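Buscamos participantes para la jornada de puertas abiertas del taller de Mustik en Histdale, el viernes 18 de julio de 2025. Hacen falta 29 personas, repartidas en dos turnos.

## En qué consiste

Durante la visita, el brazo trabaja sacando objetos variados de una bolsa de papel. Cada participante prepara una bolsa, mira cómo trabaja el brazo y rellena una hoja de observaciones. Al final hay una charla con Saulius Uibo, responsable del montaje, con tiempo para preguntas.

No se pide experiencia técnica. Nos interesa gente que no haya trabajado nunca con un robot, y también personal de almacén o de reparto que maneje bolsas y paquetes a diario.

## Requisitos

- Ser mayor de 18 años.
- Poder estar de pie una hora seguida.
- Entender instrucciones en español. La charla se da en español y en inglés.
- Llevar calzado cerrado y el pelo recogido. Sin pulseras ni cordones colgando.

## Horario y lugar

Turno de mañana, de 10:00 a 13:00. Turno de tarde, de 16:00 a 19:00. La entrada es por la calle Prerkham, número 58, portón lateral. No hay aparcamiento dentro del recinto.

## Los objetos

El taller pone los objetos: cuerda gruesa, pelotas, papel arrugado y otras piezas pequeñas.
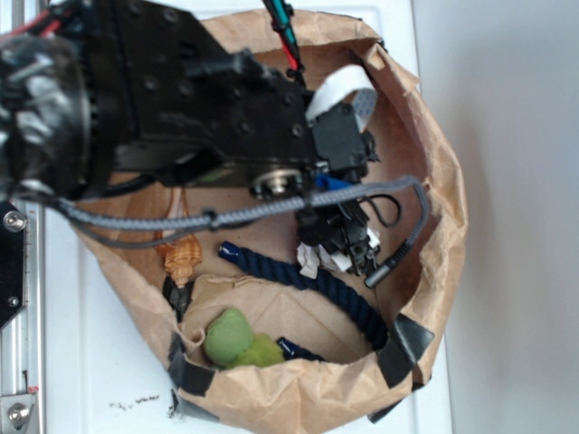
Quien quiera puede traer uno propio, siempre que no sea de vidrio, no tenga filo y pese menos de 600 gramos. Los objetos se devuelven al terminar el turno. Mustik no responde de roces ni marcas.

## Compensación

Se entrega una tarjeta de 20 euros por turno completo y se ofrece un almuerzo frío. El transporte corre por cuenta de cada uno.

## Cómo apuntarse

Escribir a Dace Šimkus, en la oficina de Mustik, con el asunto «Puertas abiertas 498». Indicar nombre, turno preferido, teléfono y si se va a traer objeto propio. Se confirma plaza por orden de llegada. Quienes ya vinieron en marzo pueden repetir, pero pasan a la lista de espera.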